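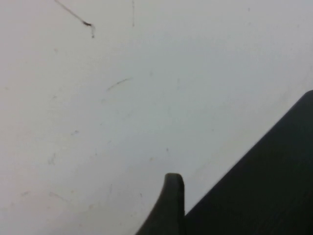 Reading time: 1 min

Unit 4. Wrist views and the demonstration set
Course notes, Nusesstead. Y. Dobson

Each demonstration is stored as a wrist video plus joint readings. The wrist view moves with the gripper, so the dark finger parts stay in the lower right while the background changes. Over a bare white surface, the only cues to motion are small marks: a dark streak, a few scuffs, a speck.

A learner can latch onto such marks. If all 64 demonstrations are recorded over the same patch, the streak may end up standing in for position. Shift the start pose between takes.

Procedure for the October set:
Record 70 takes per task. Keep failed takes and tag them "fail".
Do not trim the approach. Frames with no object in them are part of the example.
Hold out whole takes for testing, never single frames.

Lab 4: train on the Lorngate set, then repeat with the top third of each frame masked. Report both success rates. Submit to Cyril Bunting by 5 p.m.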